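Ticket: Guest bedroom, second floor - slippers missing from welcome set
Property: Livport
Opened by: Nerys Eynon
Assigned to: Pieter Peeters
Status: Open
Date: May 2021

Merja Lehtinen reported that the slippers from the welcome set were not in the hall closet when she checked the room for handover. She looked on the closet floor and in both drawers. The linen count was fine.

Pieter, first check: went through the hall closet again and the laundry shelf. No slippers. Moved on to the bedroom, which had not been cleared yet - bedspread still on, comforter heaped at the far end, small stuff lying all over the bed.

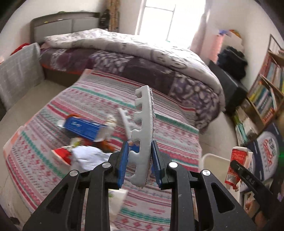

Light gray slipper at the bed, toothed sole. Blue box and white plastic bag still on the bedspread.

Pieter, second check: slippers are light, so they match what Merja described. Please don't write them off. The replacement from Bosman takes 6 days and we would be paying for a set we already have.

Still to do:
Clear the bed and sort the papers and packets. Anything with printing on it goes to Nerys before it goes in the trash.
Dark clothes in the storage box - ask Ineke Desmet if they stay or go to Marthorpe.
Leave the bookshelf as it is.

Nerys: removed the slippers from the order list. Keeping this open until the bed is stripped and the set is back in the closet.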